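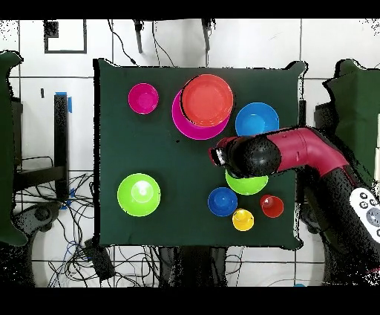
# Chapter 4: Sorting, Stacking, and Setting Out

I learned more about grouping from a pile of plastic dishes than I ever did from a worksheet, and I'd like you to start the same way. Go get some! Bowls, plates, a cup or two, as many colors as you can dig up (mine came from a bargain bin at Stuvham, and I've never regretted it). Spread them over a table with a plain cloth on it and just look for a minute.

Now, what goes with what? My first instinct is always color – greens together, blues together – and it feels wonderfully tidy until I try to put everything on a shelf. A small blue bowl sits happily inside a big green one, but two plates of different colors make a much better stack than a plate and a cup. So do I sort by color, by shape, or by size? I still change my mind every time I set the table.

In this chapter we'll work through all three, beginning with nesting and moving on to the Lemer tray method, which I used for years in a lunchroom that served 400 kids a day. You'll need a pencil and the blank chart on page 89. Leave the dishes out when you stop for the day, because Exercise 1 picks up with them exactly where you left them.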